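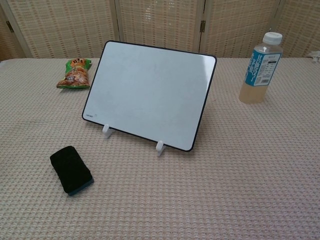
My hangboard sessions this winter have been built on one protocol: 7 seconds on, rest until the next minute starts, same edge, same grip, half crimp only. The load changes and everything else stays put. For years I kept a notebook and wrote down far too much, including skin condition and what I had eaten. Now the numbers for a session go on a little whiteboard that stands on the table on two plastic feet, and I wipe them off with the felt eraser once they are in the spreadsheet. The columns are edge, added weight, and whether the last hang was complete. A hang that ends early counts as a failure, even by half a second.

Ulla Sjöberg, who I climb with at Skodside, trains on a smaller edge with no added weight. We compared results in a loose way. Her approach carries over better to the thin starts on Broneck, where the feet are poor and you can't pull hard anyway. Mine helps more on the steep end of the crag. I would not read much into this, given two climbers with different hand sizes.

Settings for the current block:

Edge: the deeper one on the Viklund board
Sessions per week: 2
Hangs per session: up to 40 in total, warm-up included
Increase: only after two clean sessions in a row

The warm-up hangs are done with feet on a chair. I used to skip them and had a sore left ring finger for most of one spring. Room temperature matters more than I expected. When the room is warm, the wooden edge feels slick and I fail at weights I held the week before. I open the window first and chalk twice.

The block stops before the Arnico trip in May. The route I want there has a long traverse on small edges and then a rest that is only useful if you arrive with something left. Finger strength covers the first part. For the second I need mileage, so the Thursday session moves back to the wall and becomes laps on easy ground, down-climbing included.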